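Kollus Grasp Planner: Gallery, November Build

Kollus is the grasp planning layer we run on top of the Fanero motion stack. It takes a depth image and a segmentation mask, proposes contact points, scores them, and hands the best reachable one to the controller. The work on this page covers the November build, which was mostly about thin, deformable material: plastic bags, wrapping film, folded cloth. Rigid objects were already handled by the older sampler and are unchanged.

The first version of the planner treated every segmented region as a closed surface and looked for opposing contact pairs. A bag does not offer many of those. The sampler would find two creases facing each other, score them as a good pair, and send the fingers to a point where there was nothing solid between them. In the logs this shows up as a close command that reaches its end stop with no rise in motor current. Of the 674 attempts in the baseline set, this was the most common fault code, ahead of timeouts and joint limit stops.

Macario Ponce rewrote the proposal stage so that deformable regions get their own path. Candidates are now drawn from ridges in the depth map, and each ridge is tested for height above the local support plane. The support plane itself is fitted from whatever table surface is left outside the mask — a weak spot, as the notes further down explain.
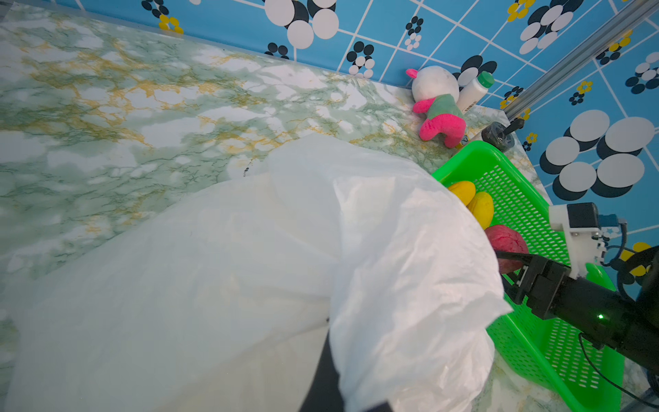 Wrist view, bag covering most of the tabletop. Finger tip at the edge of the plastic, green basket to the right.

Views of this type are hard on the plane fit. The bag covers most of the marble pattern, and the visible table is split into separate regions. The fitter used to take the largest region and ignore the others. It now pools all of them, rejects outliers, and reports a residual. If the residual is above the threshold, the planner falls back to the plane stored at calibration.

Translucent plastic is the second problem. Depth returns on it are sparse and tend to land on whatever lies beneath. We do not try to repair the depth. The mask boundary comes from color only, and depth inside the mask is used for ridge ranking and nothing else. Kalevi Peltonen tested a learned depth completion model for the same purpose. It produced smoother ridges, but they shifted between consecutive images, and the ranking became unstable. The model is still in the tree behind a flag, off by default.

Neighboring objects are handled by the collision checker in Balaskas, our scene server. Baskets with perforated sides are a known nuisance, as the holes break the wall into fragments. Balaskas closes them with a 13 pixel morphological pass before building the collision mesh. A wider pass also closed the gap between basket and bag, which removed valid approaches on that side.

Items partly hidden by plastic are kept as separate instances when the segmenter can see enough of them. Otherwise they are merged into the bag and inherit its deformable label, and the closing force is then too low for a solid item. There is no fix for this yet. The current workaround is to re-segment after every completed motion.

Settings for this build: 16 ridge candidates per region, 70 millisecond budget for scoring, fallback plane enabled. If scoring runs over budget the planner returns the best candidate so far and marks the result as partial. Partial results are executed at reduced speed.

Replay files are on the Sukby share under the build name. They open in the standard viewer, but the ridge overlay needs the newer plugin — older versions load the file and draw nothing. Please report plane fit failures with the residual value attached.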